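Course 3301, Judgment and Persuasion
Handout 2: Reading a persuasion study without being persuaded by it
April 2025

You have read the Zurthorpe study by now, or you should have. Its claim is that a short written warning makes people less likely to believe a misleading advertisement they read afterward. It may be right. I want you to notice how little of the paper bears on that.

Start with the sample. There were 80 people in the warning group and 80 in the control group, all students, all paid in course credit. The authors write "people" in the title and "participants" in the method section. Whenever those two words trade places, slow down and ask who was in the room.

Next, the measure. Belief was scored on a seven-point scale a few minutes after the reading. Nobody was asked again a week later. A drop of less than one point on a scale like this could be a change of mind, or it could be good manners. People who have just been warned about a trick know what the experimenter hopes to hear. The usual name for this is demand characteristics, and the paper gives it one sentence, near the end.

Then there is the control group, which read a passage on bedroom furniture. Is that a fair comparison? A warning is a little alarming and the furniture passage is dull. Any alarming text might have made readers more guarded. The study can't tell us.
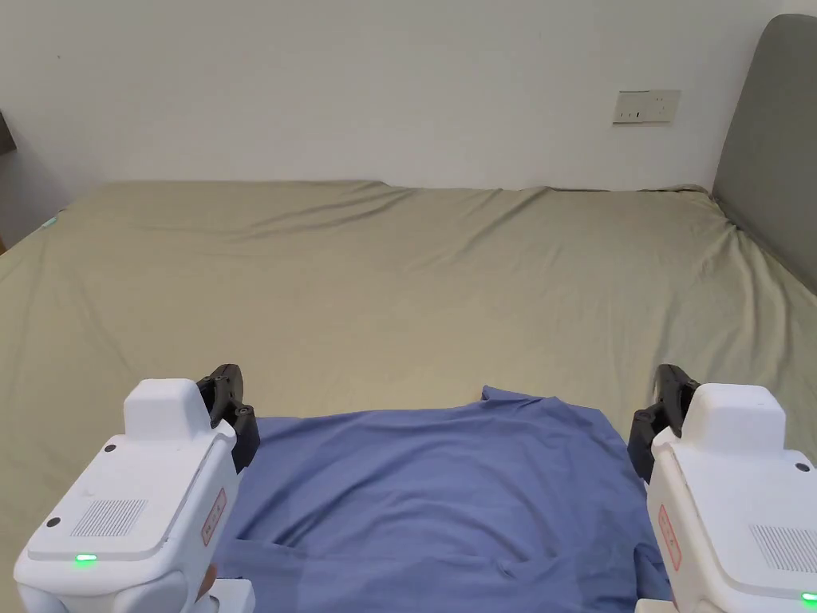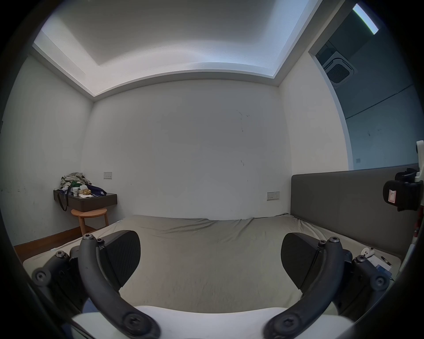
Both views: the bed, with gripper parts in the foreground.

The Noltance replication is often cited as settling the matter. Read it again. The effect is in the same direction and smaller, and the authors changed the scale, the advertisement and the delay. If it had failed, those changes would have been blamed. They should count just as much when it succeeds.

Terms to know for the discussion section: manipulation check, demand characteristics, active control, effect size, preregistration. A definition copied from the glossary gets no credit. Bring an instance of each from a paper we have not covered.

Written work: in one page, design a control condition you would trust more than the furniture passage. State what result would make you give up the warning hypothesis. If no result would, say so and start over.

Reading for next time: the Stamatopoulos chapter, first half only. Skip the box on brain imaging.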